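Search this blog Type and hit enter

Still folding my own towels

Every November I get the same itch to check whether a machine can do my chores yet. I have been checking for 10 years. My towels remain folded by me.

This time it was a clip from a company called Dememlow that set me off. A robot clears a kitchen table, very smooth, nice music. Then you notice the tiny "8x speed" in the corner. I timed it and did the math, and that table took 31 minutes. There were 2 mugs on it!

I know, I know, it's early days. It was early days when I worked at the parts warehouse in Indelthorpe too, and a salesman promised us the Grudis sorter would have us all home by three. It jammed on anything with a pointy end. We kept a broom handle next to it for that, and I went home at six.

What bugs me is how the talk is always about brains. The brain is apparently wonderful now. Fine. But a chore is mostly grabbing, and grabbing is where I'd want to see some proof. Give me a small, hard thing with a bad shape, the kind my fingers deal with while I'm thinking about lunch, and show me the machine picking it up in one take at normal speed, then doing it again 102 times.
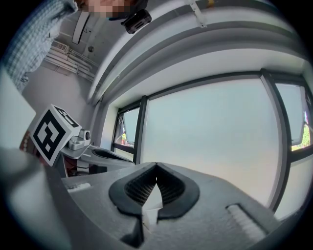
Black rubber pad, small white pointed thing wedged in the notch. Big gripper, little job.

I'll give them the rubber. It looks like a decent idea, and ribbed strips are what I'd reach for too if I had to hang on to something slippery. Holding a thing still isn't putting it away in the right drawer, though, and the drawer is the part I'd pay for.

Ask me again next November. I have a load in the dryer.

10 comments Share this post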